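Papers > Housing and Local Markets > Working drafts

3.2 Who rents the small units?

I went into this part of the study expecting students. What I got was 138 completed surveys from renters in Ellovov, and most of them were working people in their thirties who'd given up on buying for now. Toivo Ojala and I matched their answers against 3764 lease records from the Zema district – a slow job, I'll admit – and the pattern held up pretty well. Median time in the same apartment was 54 months, far longer than the landlords we talked to had guessed.

Rents on these leases rose more slowly than asking rents on new listings. Selvanayagam sees the same gap in her work on older buildings, and I think she's right that long-term tenants get a quiet discount.

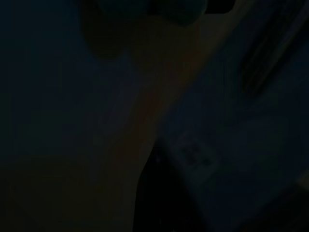 Figure 2. Dark rounded shape with a smaller dark section to its right.

3.3 What we left out

We dropped sublets, and I'm still a bit torn about that. Pentti Laitinen argued for keeping them in, and in the Jimari blocks they make up around 2 percent of leases, so the medians barely move either way. Furnished short lets are a separate market and get their own section.

Contact the authors | Back to top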